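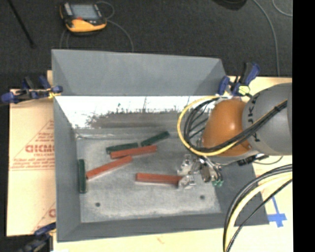 Blocks in the grey metal bin, on a pale tan worktop.

The Misari was tied up at Ledness for her September open day, and the people selling her cabins wanted us all aboard by ten. I have been round enough small cruise ships to know what an open day is for. You are given a pastry and shown the best suite, and you're supposed to go home thinking you saw the ship.

Shahnaz Mridha led our group. She was pleasant and quick, and she knew the figures. The Misari takes 50 passengers on the river and stops at Tô and Drolleck, with two nights at each. The brochure calls this "unhurried". I asked what there is to do in Drolleck on the second day and was told about the light.

We saw cabin 901, on the upper deck. It has a proper bath, a bed you could lose a dog in and a sliding door on to a balcony just deep enough for a chair, if you keep your knees in. I asked to see one of the cheaper cabins below. They were being cleaned, it seems, all of them. Horacio Orellana, who was there with his wife and had already paid a deposit, asked the same thing after coffee and got the same answer.

The lounge is better than I expected. Good chairs, big windows, no piano. The sun deck has a pool that I would call a footbath, and the awning over it rattled even at the quay.

Then the price. The fare they quote for the week is 3542 a head, sharing, and it leaves out drinks, tips and every trip ashore except the walk in Tô. Thoa Châu from the booking desk said most guests "don't notice the extras". I would notice them.

Lunch was a fish stew, hot and well salted, and the bread was fresh. Whether the galley can do that every day for a full ship is another matter — we were a small party, and the chef had plainly been told to try.

I have asked for the deck plan with the lower cabins marked on it. They said they would post it.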